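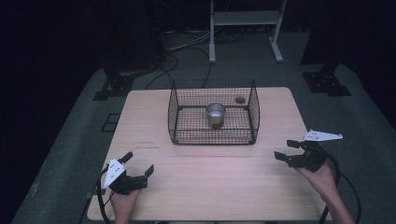

1/14
Small-Item Storage: Spring Guidance for Shared Rooms
Arkby Household Services is publishing its seasonal guidance on open wire baskets in this thread. It is addressed to residents of the Bramadine and Cumotthorpe buildings and to anyone else who keeps a shared worktable.

2/14
A black wire mesh basket, rectangular and open at the top, remains our standard recommendation for tabletop items. Residents may use a basket they already own. No purchase is required in order to follow this guidance.

3/14
Mesh is preferred over solid plastic for one practical reason. The contents can be checked from the side as well as from above, and the tabletop shows through the floor of the basket. Crumbs and dust fall through and can be wiped up with a damp cloth.

4/14
Each basket should hold items that belong to one activity. A small metal cup and a flat disc such as a coaster or a lid may share a basket without difficulty. Keys, medication and batteries should not be added to it.

5/14
Metal cups should stand upright, slightly away from the walls of the basket. A cup with a rolled rim can catch on the wire when it is lifted at an angle. Please lift straight up and clear the top edge before moving sideways.

6/14
Flat round items are the ones most often reported missing. They settle in the back corners, and a dark item on dark mesh is easily overlooked. Residents are asked to check all four corners before submitting a lost property form.

7/14
Anything narrower than the openings in the mesh needs a liner. A piece of felt or heavy paper cut to size is sufficient. Pavliuk liners are stocked at the Cumotthorpe service desk and may be trimmed with household scissors.

8/14
Placement: the basket belongs on the far half of the table. The near half is the working area and should be left clear for hands and tools. On tables made of two panels, the seam across the middle is a convenient guide.

9/14
A basket should not be left standing across a seam. Wire feet and corners may catch in the joint when the basket is pushed, and the finish on either side will wear. Lift the basket to move it, including over short distances.

10/14
Pen marks on pale wood-grain tables continue to be a common subject of correspondence. For light marks, use a soft cloth with a small amount of mild soap, working along the grain. Do not use abrasive pads or bleach. If a faint line remains after two attempts, please leave it and notify the service desk.

11/14
Residents who wish to mark the position of a basket should use removable paper tape. Please do not write on the table surface, even in pencil.

12/14
Cables should hang clear of the working area and should not pass beneath a basket. Where cables cross a carpeted floor behind a table, keep them out of the walking route. Cable covers may be borrowed from the service desk at either building.

13/14
Cleaning schedule for baskets in shared rooms:
Weekly: empty the basket, shake it over a bin, and wipe the table beneath it.
Monthly: wash the mesh in warm soapy water and dry it fully before returning it to the table.
Baskets with chipped coating should be withdrawn from use, as bare wire can scratch the tabletop.

14/14
The revised guidance applies from 18th April. Printed copies are available at both service desks under reference 3359. Requests for replacement baskets should quote form 1274 and state the room and table concerned.

Added to thread:
We have been asked whether two baskets may be kept on one table. This is permitted where both fit on the far half with space for a hand between them. Stacking is not permitted, as an open-topped basket gives the one above it no proper support.

Added to thread:
The Bramadine service desk holds more than 300 paper labels for shared baskets. Labels should be tied to the short side, facing the room, with the name of the activity written in capital letters. Please do not attach them with glue.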